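Search this blog Search

The day Clarnisau wouldn't come out of the bathroom

I promised you all a post about the simulator weeks ago, and then February happened, with the flu and the boiler, so thank you for being patient with me. I've been itching to tell you about the silliest fault I have ever spent 20 hours on!

For those who are new, Clarnisau is my hobby project, a delivery robot that so far exists only on my computer. I drive it about inside a virtual flat called Garkenar, which Natnael Mekonnen kindly shared with me, and its job is to visit every room and come back to its charging spot. It managed the kitchen and the hall beautifully. Then it went into the bathroom, turned round to leave and stopped dead, with the log repeating "no path found" over and over until I shut it down.

I blamed the door, of course (wouldn't you?). It's a tall white one with a lever handle on each side, and it stands open, so I moved it, took it out altogether and put it back. No difference at all. 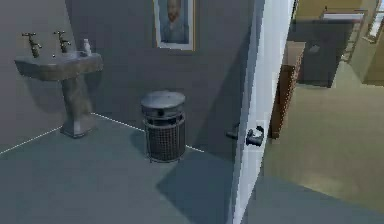

What had really gone wrong

The culprit was the wastebasket, and I owe Sigita Lukoševičius a large cake for spotting it. She asked me to switch on the collision shapes, the invisible outlines the robot treats as solid, and there it was. The basket against the back wall looks perfectly modest, but its collision shape had been saved 3 times too large. Clarnisau could squeeze past on the way in, when the safety margin was small, but the margin grows when it turns on the spot, and then it believed it was wedged.

I corrected the scale and ran the route again, and out it came into the bedroom as if nothing had happened. I did cheer, and I did frighten the cat.

The part that bothers me is the stopping. A real machine sitting in a doorway, repeating itself to a log file, could trip somebody up. So I've added a rule: after 2 failed plans it backs up slowly the way it came and sounds a beep. Lutz Ruppert thinks the beep is too cheerful, and I'm still fiddling with it this evening.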